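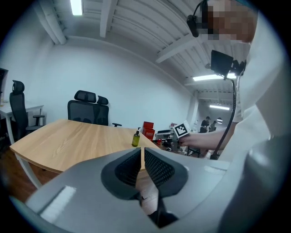 图7-1　从夹爪一侧看工作台：近处是两根黑色指爪，桌子右侧有人手持标记卡

第七章　手持夹爪的安装、标定与日常维护

翻到这一章的同学，多半已经把第六章的接线做完了，指示灯也亮了，心里觉得大功告成。我第一次带这门实验课的时候也这么想，结果那年十一月整整一个下午，全班采回来的数据没有一条能用。夹爪好好的，相机好好的，软件也没报错，就是算出来的指爪位置总往左边偏一截。后来查到半夜才发现，有人换过指爪，装回去以后没有重新标定（那个人就是我，学生们到现在还拿这事取笑我）。

所以这一章我打算慢慢讲。我们只盯着一台设备：Jeltden 手持夹爪。怎么装，怎么标，平时怎么照看，坏了从哪儿查起，都围着它转。你们实验室里用的如果是别家的型号，螺丝的位置会不一样，步骤大体可以照搬，扭矩数值请一定查自己那台的手册，别抄我的！

7.1　开工之前，先看看手里的东西

先别通电。把夹爪平放在桌上，从指爪开始看。指爪内侧那一面是带纹理的，抓东西全靠它。纹理里最爱藏灰，胶带的残胶、纸屑、头发丝，什么都有。用软毛刷顺着纹理的方向刷，刷不掉的再用无尘布蘸一点点酒精擦，擦完晾干再装。千万不要用刀片去刮，我见过刮完之后两边摩擦力差了一大截的，抓个瓶子都会自己转。

接着看两根指爪合拢时对不对得齐。拿一张白纸衬在后面，慢慢合上，看中间那道缝。上下一样宽就行；上宽下窄，或者一边先碰到，说明有一根装歪了。松开根部的螺丝，重新压到底，再拧紧。拧的时候两颗螺丝轮流来，每次各拧一点，一口气把一颗拧死，另一颗肯定歪。

最后看相机。镜头用的是广角，边缘的直线会弯得很厉害，天花板上的横梁到了画面边上能弯成一张弓。新来的同学经常跑来问我镜头是不是坏了，没坏，广角就长这样，7.3 节的内参标定就是来对付它的。你现在要检查的只有两件事：镜头上有没有指纹，相机支架有没有松动。轻轻推一下支架，能感觉到晃，就先别往下做了。

7.2　工作台和光线

标定用的桌子没什么讲究，结实、不晃就好。我喜欢哑光的木桌面，反光少。桌上可以留几样东西，瓶子、盒子都可以，位置别太整齐，软件做定位的时候需要从周围找特征点。对着一面光秃秃的白墙，它反而容易迷路。

光线倒是要费点心思。日光灯打在外壳上会有一块白亮的反光，落在外壳上无所谓，落在标记卡上就麻烦了：黑白边界一糊，角点就找不准。同事 Gemma Fabbri 教过我一个土办法，我用到今天。把卡举到平时要用的高度，在原地慢慢转半圈，眼睛盯着屏幕，哪个角度发白就记下来，标定时绕开那个角度。比搬灯快多了。

还有曝光。请锁定曝光，锁定曝光，锁定曝光。自动曝光在人走过灯下的时候会忽明忽暗，角点也跟着抖，这种抖动很小，肉眼看不出来，误差曲线上却清清楚楚。

7.3　标记卡怎么拿

终于说到卡了。标记卡就是一块印着黑色粗边框和方块图案的方形卡，软件认出图案，知道这是哪一张，再根据四个角算出它离相机多远、朝哪个方向。原理在附录里，这里只讲手上的功夫。

第一步，量边长。量的是黑色边框的外沿，白边不算在内。我们实验室这一批是34毫米。打印机缩放偶尔会偷偷改尺寸，所以每次新打一张都要拿卡尺量，把量到的数字填进配置文件。填错了软件不会提醒你，它会很高兴地给你一个比例全错的世界。

第二步，把卡贴平。卡片一弯，四个角就不在一个平面上了，后面的计算全都跟着遭殃。

第三步，两个人配合。一个人端稳夹爪，另一个人拿卡。手指捏在白边上，别压住黑框，一压住整张卡就认不出来。距离由近到远，角度要有变化，正对着镜头的姿态反倒少拍几张：正对的时候，卡稍微往前倾还是往后倾，从图像上几乎分不出来，解出来的朝向会来回跳。稍微斜着拿，结果稳得多。

拿卡的人容易犯的毛病是动得太快。Danilo Dimaculangan 当年跟我一起带实验，他让学生每换一个姿态就在心里念完一句歌词再动，教室里安静得很诡异，但数据确实干净。你们不想唱歌的话，停稳以后再数一拍也可以。

每组我一般采199帧。你可能要问为什么不凑个整，因为第一帧常常是相机刚启动时的，曝光还没稳住，我们的脚本默认把它丢掉。

采完先别急着收拾，看一眼重投影误差。误差整体偏大，多半是边长填错或者对焦跑了；只有画面边缘偏大，说明边缘的样本太少，让拿卡的人往四角多走走，补采一组。

7.4　指爪的零位和全开

相机标好了，还要告诉软件指爪合拢和张开各是什么样子。操作很简单：让指爪完全闭合，停一会儿，记录；再完全张开，停一会儿，记录。重复2遍，两遍的读数应该很接近。如果第二遍和第一遍差得多，先回到 7.1 节查螺丝，别去改软件里的补偿值。补偿值改一次，以后谁也说不清那台夹爪到底是什么状态了，我接手过一台这样的，最后只好全部清零重来。

闭合的时候别使劲捏。指爪是有弹性的，捏得太狠它会变形，你记下来的零位就成了“变形以后的零位”，真正抓东西时总觉得还差一点点没合上。

7.5　多久维护一次

我按次数来，不按日子来。有的组一天抓个不停，有的组夹爪在柜子里睡了一个月，按日子算对谁都不合适。开合大约2,000次之后，把指爪拆下来清洁，检查纹理的磨损，顺便看看滑轨上有没有黑色粉末。有粉末就擦掉，再上一点点润滑脂，薄薄一层，多了会粘灰。

下面几种情况不用等次数，马上重新标定：

换过指爪，哪怕只换了一根。
相机被拆过、碰过，或者夹爪摔过。
换了镜头，或者动过对焦环。
数据里指爪的位置忽然整体偏向一边。

维护记录请写在夹爪盒子里的那张卡片上，写清楚做了什么、谁做的、误差是多少。“已检查”三个字等于没写。Samira Haddad 带的那一组记得最细，连换了哪颗螺丝都有，后来有一次外壳异响，翻着记录往回找，很快就锁定在一颗重复使用过的防松螺丝上。

动手之前

下一节开始我们会完整走一遍内参标定。请先两人一组，把夹爪按 7.1 节检查完，标记卡量好边长，把数字写在卡片背面。端夹爪的和拿卡的中途要互换一次，两边的手感都得有。卡尺在 Sikder 工具柜的第一层抽屉，用完擦干净放回去。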